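3.2. Le calendrier commémoratif comme objet de négociation

Nous voudrions nous arrêter un peu plus longuement sur ce point, parce qu'il nous a occupés pendant une bonne partie de l'enquête et que la littérature francophone sur le parrainage sportif le traite, nous semble-t-il, un peu vite. Lorsqu'une ligue fête un anniversaire, on suppose volontiers que les partenaires commerciaux suivent le mouvement, apposent le logo rétrospectif sur leurs supports et s'en tiennent là. Les entretiens que nous avons menés dans les clubs de handball du panel racontent une histoire plus lente et, à notre goût, bien plus attachante.

Rappelons que le corpus comprend 54 entretiens semi-directifs, conduits auprès de responsables de billetterie, d'animateurs de clubs de supporters et de chargés de partenariat. La plupart ont eu lieu au siège des clubs, quelques-uns chez les personnes elles-mêmes, souvent à l'heure du repas (nous remercions encore nos hôtes de leur patience, et de leur table). Les verbatims ont été relus par les intéressés quand ils le souhaitaient, et certains en ont profité pour ajouter des pages entières de souvenirs que nous n'avons pas toutes pu exploiter.

Le cas de Somo, équipementier de taille moyenne, est sans doute le plus parlant. L'entreprise avait proposé aux clubs un maillot unique pour la saison anniversaire, décliné selon les couleurs de chacun. Les dirigeants étaient plutôt favorables à l'idée — elle simplifiait les commandes et l'affichage en boutique — mais les groupes de supporters y ont vu un effacement de leur propre chronologie. Un club fondé bien avant la ligue n'a pas envie de fêter seulement l'âge de la ligue. « On nous demandait de souffler les bougies de quelqu'un d'autre », résume Américo Barros, responsable des relations avec les supporters dans l'un des clubs du littoral, qui a conservé toute la correspondance de cette période et nous l'a très aimablement ouverte.

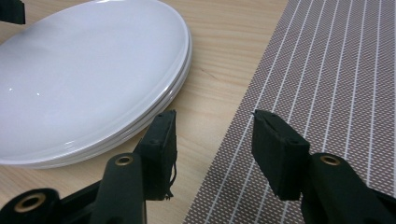

Figure 4. Pile d'assiettes blanches et set de table tissé.

La solution retenue est venue d'un autre partenaire, Udia, qui gérait alors la billetterie en ligne. Son équipe a suggéré que chaque club choisisse, dans la saison, une rencontre à domicile consacrée à sa propre histoire, tandis que la ligue garderait la journée d'ouverture et les finales. Le maillot commun n'a plus été porté que lors de ces deux temps forts. L'accord, daté du mercredi 3 juillet 2019, tient en quelques pages, et l'on y lit assez bien les concessions des uns et des autres : Somo conserve la visibilité télévisuelle, les clubs retrouvent la main sur leur calendrier, et la ligue peut présenter l'ensemble comme un programme cohérent.

Il serait tentant de mesurer le succès du dispositif à la seule affluence. Nous l'avons fait, bien sûr, et 70 % des rencontres dites « de mémoire » ont attiré davantage de public que la rencontre comparable de la saison précédente. Ce résultat demande toutefois de la prudence. Les clubs ont choisi leurs dates en connaissance de cause, en préférant souvent le mois de mars, lorsque le classement se resserre et que les salles se remplissent d'elles-mêmes. Une fois retirées les affiches entre voisins, l'écart se réduit nettement, et nous ne nous risquerions pas à l'attribuer au seul anniversaire.

Les entretiens nous paraissent ici plus instructifs que les chiffres. Plusieurs chargés de partenariat décrivent la saison comme le moment où ils ont enfin rencontré les supporters autrement qu'à l'occasion d'un litige sur les abonnements. Chez Hidayat, petit annonceur local présent dans deux salles, on a même renoncé à une partie de l'affichage prévu au bord du terrain pour financer l'impression d'un livret d'archives, tiré à la demande des anciens joueurs. Nous reviendrons sur ce livret dans la section 4, où il servira de point de comparaison avec les supports numériques diffusés par la ligue.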